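Desktop Refurbishing at Tagle: Frequently Asked Questions

Print this page | E-mail this page

Last updated 23 May 2022

Which computers do you accept?

We take desktop towers and small desktops from businesses, schools and households. They don't have to work. We do not take laptops, printers or CRT monitors. If you have more than 30 machines, write to Idrisa Langat at the Lukard Street counter before you bring them in, and she will set a drop-off time.

Do I need to remove my hard drive?

No, but you may. Drives left in a machine are wiped before anything else is done with it. If the wipe fails, the drive is shredded and you can ask for a slip with the serial number on it.

What do you do once the case is open?

We blow out the dust, take off the processor cooler and look over the board. Swollen capacitors, bent socket levers and scorched connectors are the usual reasons a board is pulled. Old thermal paste is cleaned off the processor with alcohol and a lint-free cloth.

On the Dell boards we see most, the processor socket sits below a row of square inductor chokes, and the small four-pin power connector is off to their right. Check that connector first if a machine has fans but no picture. Screws should be picked up before any power is applied.

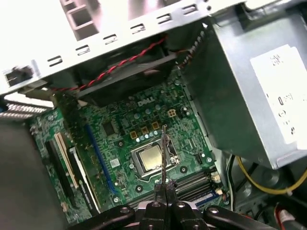
Can I do the cleaning myself?

Yes. Unplug the machine, hold the power button for a few seconds and touch bare metal on the chassis before you reach in. Use a wooden or plastic stick near the board. Put new paste on the processor every time the cooler comes off, even if the old paste looks fine.

How long does a refurbish take?

Most machines are done in around 123 days from drop-off. April was slow this year while we moved the benches, and a few orders from that month are still open.

Where do the finished computers go?

Most go to Prusden, the reading center next door, and to families on its list. Last year's total was 628. The rest are sold at the counter to pay for parts.

Can I buy one?

Yes, when there is stock. Ask for Cledwyn Jenkins. Prices are on the counter sheet, and each machine comes with a power cord but no monitor.

Print this page | E-mail this page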